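Eltener Greifplanung 5 – Planungssoftware für zweiarmige Tischzellen
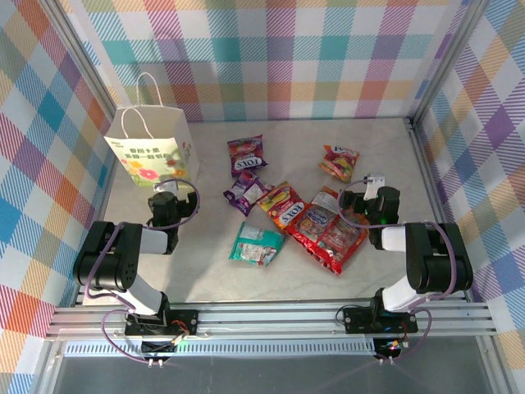

Ein Leser aus Irnitwood schrieb uns zur Vorversion, er habe noch keinen Planer gesehen, der bei überlappenden Folienpackungen hält, was das Datenblatt verspricht, und er rechne auch diesmal nicht damit.

Wir teilen die Skepsis zum Teil. Glänzende Beutel, die schräg aufeinanderliegen, bleiben für jede Segmentierung unangenehm, auch für unsere. Im Dauerlauf bei Cabello haben wir 4.000 Greifversuche mit Snackpackungen aufgezeichnet, 3.519 davon endeten in der Papiertasche. Wer mit starren Kartons arbeitet, wird bessere Werte sehen – wer Sichtfensterbeutel packt, vielleicht schlechtere.

Funktionsumfang
Objekterkennung ohne Artikelstammdaten
Reihenfolgeplanung bei Überlappung
Kollisionsprüfung für beide Arme und die Taschengriffe
Wiedergabe jedes Versuchs im Protokollbetrachter

Einschränkungen
Die Planung rechnet mit 30 Hz. Verrutscht die Tasche, muss die Zielpose neu erfasst werden; automatisch geschieht das bisher nicht. Bunt gemusterte Wände stören die Erkennung weniger als Reflexe auf der Folie, ganz egal sind sie aber nicht.

Lizenz
Pro Zelle, beide Arme inbegriffen. Testlizenzen vergibt Brultmont auf Anfrage – bitte eigene Ware mitbringen, unsere Zahlen ersetzen keinen Versuch. Version 5 ist ab September lieferbar.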